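Home Organization Basics: Handout 4
Small Items, Soft Toys and Food Containers
2021-12-05 | Tavcombe Evening Classes, Household Skills

This handout goes with the fourth session. Read it before you start the sorting exercise at home. You will need one clear table and 40 minutes.

1. Clearing a surface

Pick one table and work only on that table. Bring items to it a few at a time. If you tip out a whole drawer, you will spend the session moving things from one side to the other.

Wipe the top first. Keep the middle open for the item you are deciding on.

2. Soft toys

Small plush toys collect in kitchens, cars and coat pockets. Check the seams and the stitching on the face. Read the care label before washing. Many can go in a mesh bag on a gentle cycle, but some have glued parts and should only be wiped.

Keep toys in a bin with an open top. Children put things away more often when there is no lid to deal with.

3. Food storage containers

Match every container to its lid before you decide what to keep. Put the ones without a partner to one side for a week, then recycle them if your town accepts that plastic. The Flanstead depot takes numbers 2 and 5 only.

A container that no longer seals can still hold crayons, batteries or sewing supplies. Label it so it does not go back into use for food.

4. Mixed items

Most tables end up with things that belong in different rooms. A plush toy and a food container side by side is a typical case. Deal with them one at a time, and finish with the first before you pick up the second.
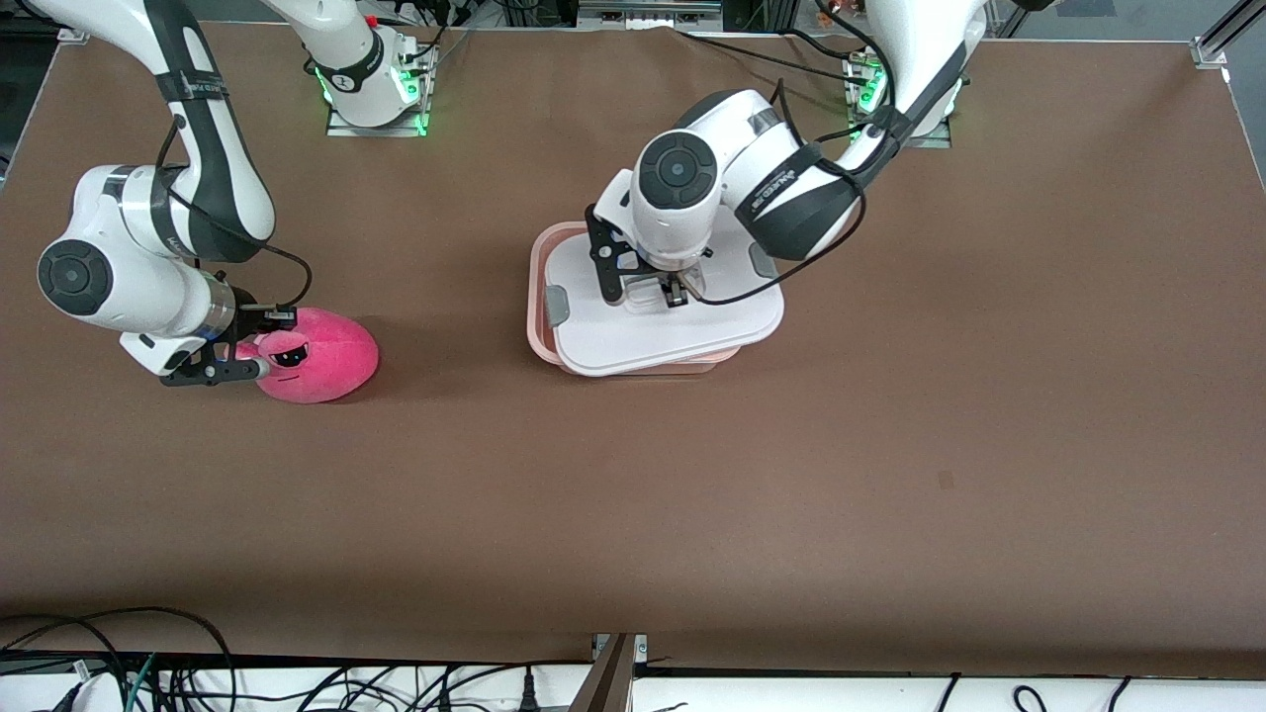

Items that go to the same room can travel together in one basket. Make a single trip at the end of the session.

Homework: sort one drawer and write down what you moved and where it went. Bring the list to Room 67.

Related handouts
Handout 2: Closets and Coat Hooks
Handout 3: The Lesex Drawer Method
Handout 5: Paper and Mail

Contact: Tavcombe Evening Classes, 425 Jaramillo Street | Back to top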